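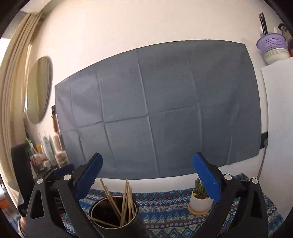 Nikola Vlachou asked under my last post if a patterned tablecloth gets tiring once there's a plant and a cup of sticks on top of it too. Not for me. I've kept the rest of the table plain and it's fine.

Home Explore Notifications Lists Profile

The cloth is a Wernov, bought in April. Zigzags, blue and teal and red. I wash it cold and iron it on the wrong side.

6 replies 44 likes

Sticks live in a black cup now. Before that they were in the drawer and I could never get the drawer shut. A cup with some weight at the bottom is worth it, light ones tip.

The plant stays small on purpose. White pot, and I water it every 20 days in winter, a bit more often in summer. Yolotzin Maldonado told me to let it dry out all the way first and I've stuck to that.

20 replies 2171 views

Search posts

Next up is the big gray sheet on the wall behind the table. It has been folded in my closet for ages and the creases show. I'm going to steam it – ironing something that size on my little board is a two-evening job.

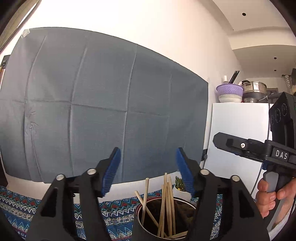

I'd also like better fixings for the top corners. Tape holds all right but I don't want it pulling paint off a white wall. Thinking of those small clips from Idalen, or a thin rod if I can find one long enough.

Araceli Montes, yes, I still have the spare coaster. You can have it.

Will post again after the steaming. If the creases stay in I'll just wash the thing and hang it damp.

Show more replies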